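3.2 Materials and sorting surface

The letter-sorting task was developed for the Utstead kindergarten study and used without major changes in the follow-up reported here. Children were given a mixed supply of foam letters and asked to move them, a few at a time, from a common tray to shallow round plates. The task was chosen over a pencil exercise so that letter knowledge could be observed separately from writing skill. A child who cannot yet draw a letter may still be able to pick it out, turn it the right way up and put it with others of its kind.

The full stock held 281 foam letters, all capitals, in mixed colors. Color was not tied to letter identity, and the children were told so before the first round. In the pilot, several children had sorted by color even after being asked to sort by name, and two of the early scoring sheets had to be discarded for this reason. For the main rounds, each plate therefore received letters of differing colors, as in Figure 4.

Plates were plain, without printed patterns, and had a raised rim. The rim kept the letters together when a plate was passed along the table. Flat cards had been tried first and were dropped after the pilot, when letters slid off during handling and the final arrangement could not be scored. Tables were cleared before each round, and the plate was set down within reach of both hands.

Orientation was recorded for every letter left on a plate at the end of a round. A letter was coded as upright if its stem or main axis fell within one eighth of a turn of the reading position, as turned if it lay outside that range, and as reversed if it lay face down. Letters with strong rotational likeness were coded with care. A capital E turned to one side may be read as an M or a W, and when reversed it is easily taken for the numeral 3. Coders were instructed to assign identity from the shape of the piece first and to code orientation second. Where the shape alone did not settle the identity, the entry was marked as ambiguous and left out of the orientation totals, though it was kept in the count of letters placed.

Coding was done from overhead stills. Glare on glossy plates made some letter edges harder to trace, and the Varghese scoring grid was laid over each still to give a fixed reference for the angles. A second coder repeated the work on 23 plates drawn from all rounds. Disagreements were mostly confined to the ambiguous category and were settled by discussion before the totals were drawn up. No plate was scored twice by the same coder.

Figure 4. Foam letters on a round blue plate, seen from overhead. The green P is upright; the blue piece at lower left is of the type coded as ambiguous.

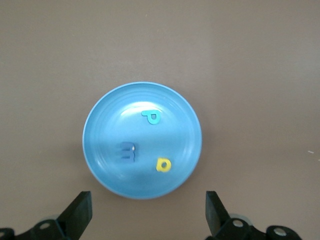
Rounds ended when the child said the plate was finished or when the time limit was reached, whichever came first. Letters still in the hand at that point were returned to the tray and not scored.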